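February 23, 2018

Bowls and cubes, bench 2. Bowls are white with coloured rims, one blue, one red. Cubes are wood, red and blue. Tray is the metal one with the dark liner, long side front to back.

Liner trimmed to 151 mm on the short side. Corners still lift a little; will try the Pirberg tape. Colour names in the log are now "red" and "blue" only, no shades. Rim colour goes in its own column.

Mixed cubes in the blue-rimmed bowl, tray clear:
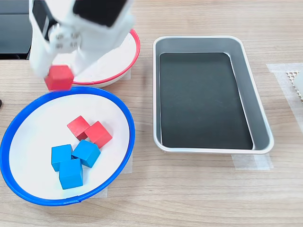

Ieva Jõgi would like the rim column placed before the cube column, to match the Mets sheets. Will change it from entry 46 on.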